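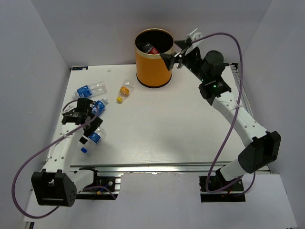 Skutside sorting hall: two-arm cell, progress report to the Iturra programme
Period covered: March to June
Prepared by Nayara Portela, operations, Skutside

1. Where we are

The grant pays for one trial cell with two arms, supplied by Rolora, and for the staff time to find out whether it can take over part of the hand picking on our returns line. The cell works on drinks bottles only. It picks them off a flat table and drops them into a bin. We agreed to report on how well it does this and on what it changes for the people on the line. The second part has taken up most of our attention.

The cell has been in use for 14 weeks. Rolora's plan had it on live material after 2. We got there in week nine, and only for the morning shift.

2. Output

On a good morning the cell clears 900 bottles. The target in the application was higher, and I no longer think it was a sensible one. It was based on clean, whole bottles set well apart. Ours come in crushed, with loose labels and half the caps missing, and clear plastic on a white table is hard going for the vision software.

Rolora's monthly summary gives a success rate per pick. I have asked them to stop leading with it. A pick that succeeds on the third try counts as a success in their figures, and the person standing next to it has watched all three. 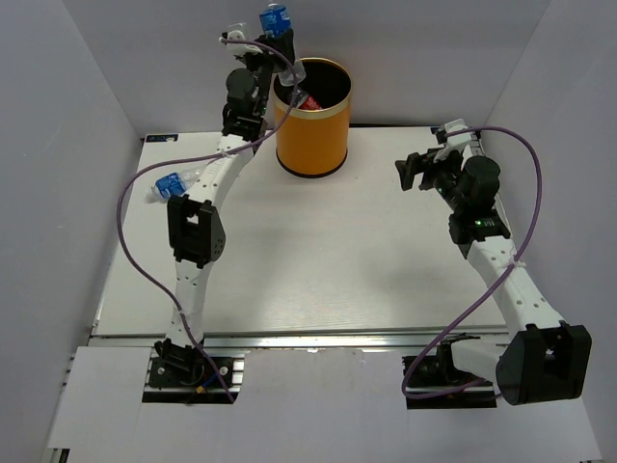 Bottle picking at the trial cell, left arm over the bin.

3. What it means for staff

No posts have gone, and none will during the trial. That was a condition of ours and it has been kept.

The work has changed, though, and I would not call it lighter yet. Someone still spreads the bottles on the table, swaps the bin and clears jams. Lahcen El Khatib, who leads the morning shift, kept a log of stoppages through May. The longest cost us 40 minutes. He also notes that minding the cell is lonelier than picking – you stand apart from the line and wait for it to need you. Two pickers have asked not to be put on it. We now rotate people every hour, which they prefer, but it means more training than we budgeted for.

Sore wrists and shoulders were the main argument for this project. We have seen no change in reports so far, and I would not expect to on these volumes.

4. Next period

We will run the afternoon shift from July if Rolora delivers the software update. Tukholm has offered a second cell on loan. I recommend we turn it down until this one runs a full week without a call-out.

Spending is within the grant, apart from the training line. A request to move money across from travel is attached.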